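Cledby opens registration for its repair and refinishing courses in Soler

Courses for home furniture begin in February, with places for 195 participants
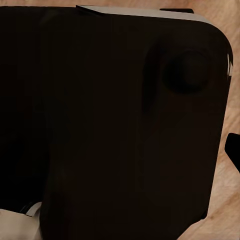 A dark brown surface with a matte finish, seen from very close.

SOLER – Cledby, the furniture restoration workshop, announces today that registration is open for its new program of evening courses. The program is addressed to people who have old furniture at home and want to learn how to clean it, repair it and give it a new finish, without sending it away and without big expense.

The courses begin in February and take place in the Cledby workshop on Konlow Street, in the old part of Soler. Every evening starts at 6:30 p.m. and lasts 90 minutes. In total there are 195 places, divided into small groups, so that each participant has enough space at the bench and enough time with the teacher.

"In the last years we received many calls from persons who wanted to throw away a chair or a chest of drawers for a very small damage," says Patricio Echevarría, founder of Cledby. "A loose leg, a white ring from a glass, a drawer that does not close. These are things which a person can learn to repair in a few evenings. We prefer to teach it than to see the furniture on the street."

The program has two levels. The first level is for beginners and requires no experience. Participants learn to recognize the type of finish on their furniture, to remove old wax and dirt, to glue loose joints and to fill scratches. The second level is for those who already completed the first one, or who can show a piece they have repaired themselves. It deals with color matching, shellac, oil finishes and the replacement of missing veneer.

Participants may bring their own piece, if one person can carry it and if it has no active woodworm. For larger furniture, it is possible to bring only a part, for example a drawer or a door. Those who do not have a suitable piece can work on one of the chairs from the workshop's stock and take it home at the end of the course.

The finishing products for the courses are supplied by Zitetti, a family company which produces waxes, oils and stains. Zitetti will also give one open lecture on dark stains, a subject that creates many difficulties at home. Dark brown and black tones show every mark of the brush, and a mistake is not easy to hide afterwards. The lecture is free of charge and open also to people who are not registered for a course, as long as there are seats. The room has about 100.

"With dark colors, most people put too much product, and too fast," says Echevarría. "They want to see the final color after the first coat. We will show how to work with thin coats and how to wait between them – the waiting is the most difficult part for everybody, also for me."

Cledby started as a workshop for the restoration of church benches and school desks. Later it began to accept work from private homes, and today the larger part of its orders are tables, chairs and cabinets from families in Soler and the nearby villages. The workshop continues its normal activity during the course period, and orders can be delivered in the morning as before.

Registration is made in person at the workshop or by telephone, between 9 a.m. and 1 p.m. The price includes glue, sandpaper, wax and the use of all tools. Participants should bring an apron, closed shoes and, if they have sensitive skin, their own gloves. Students and retired persons receive a reduced price. Places are given in the order of registration, and a waiting list will be opened when a group is full.

About Cledby
Cledby is a workshop for the repair and restoration of wooden furniture in Soler. It offers repair, refinishing, upholstery of chairs and advice for private customers, schools and parishes.

Press contact
Patricio Echevarría, Cledby, Konlow Street, Soler
Journalists who wish to visit a course evening are kindly asked to announce themselves 2 days before.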